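Moving my grandmother's recipes to a new kitchen

April 2021

When I moved from Trurberg to Ronbridge, I took with me a box with the recipes of my grandmother, Gheorghița Bălan. There are 70 cards, or more exactly pieces of paper, because she wrote on anything that was near her hand. Since February I am trying to cook from them, and I want to write down what I have learned before I forget it.

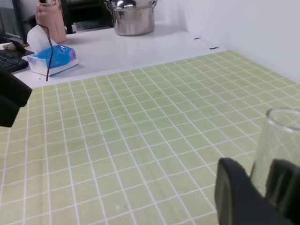
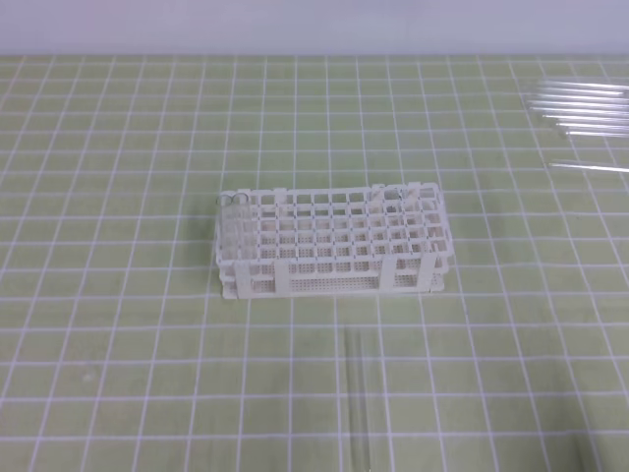
Green squares, both times.

The first difficulty is the measures. My grandmother did not own a scale. She writes "a glass of flour", and I know which glass she means, but it stayed with my aunt and she will not give it to me. I called her and asked her to fill it with water and weigh the water. She did it twice and got two different results, so now I take something in the middle.

The second difficulty is the oven. In the old house it had no numbers, only a small flame and a big flame. For the sour cherry cake she writes "small flame until it smells". In my apartment I have an electric oven, and at 80 degrees nothing smells of anything. I went up little by little, and I burned the bottom one time before I found a setting which I like.

Then there is the cheese. For her pie she used a salty white cheese from the market, and here I cannot find the same one. Mr. Hrynyshyn, who has the small grocery next to the Trenik bakery, let me taste what he had. I bought the driest one. It is still too mild, so I add salt and a spoon of thick yogurt – my mother says this is a crime, but she ate two pieces.

So far I have cooked 11 recipes and I would repeat most of them. The bean soup is the best. The walnut cookies I will try again with less sugar, even if the card says clearly "do not save on sugar", underlined with a red pencil.

Next I want to make the plum dumplings, but for this I must wait until the plums are good. If somebody knows how to read the word "lingură" when it has a small line above it, please write to me. My aunt says it means a full spoon, and my mother says it is only a stain.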